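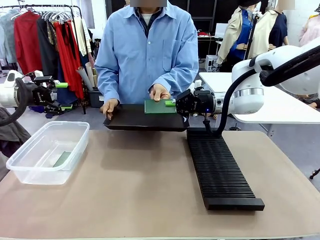

Board loading at the Dutel open day, with the tray, the right arm and the slotted rack.

Filed under: Reviews > Workshop & Automation

I went along to the Dutel open day on Mon 4 June mostly to see the two-armed board handler I'd been reading about since January, and I'm glad I made the drive, even with the parking. Sachiko Kobori ran the demonstration and was wonderfully patient with all of us (me especially, I ask a lot of questions).

The job is a simple one to explain. Green circuit boards come off a flat black tray and go into a long rack with slots. A person steadies the board with one hand while the gripper takes it by the edge, and I liked how little of the board the fingers cover. There's a small blue light under the gripper housing, which I found myself watching more than I should have. The lime-green finger pads on the left arm are easy to pick out, too.

My gripes are small ones. The cable on the right arm loops down toward the rack, and I'd want it tied back in my own shop. It was also slower than I am by hand, though I do get tired after 400 boards and Sachiko says it doesn't! Four stars from me, and I'd happily go again.

Related items
- Comgate bench power supply, two years on
- Erkum anti-static mats compared
- A morning at the Nomura training room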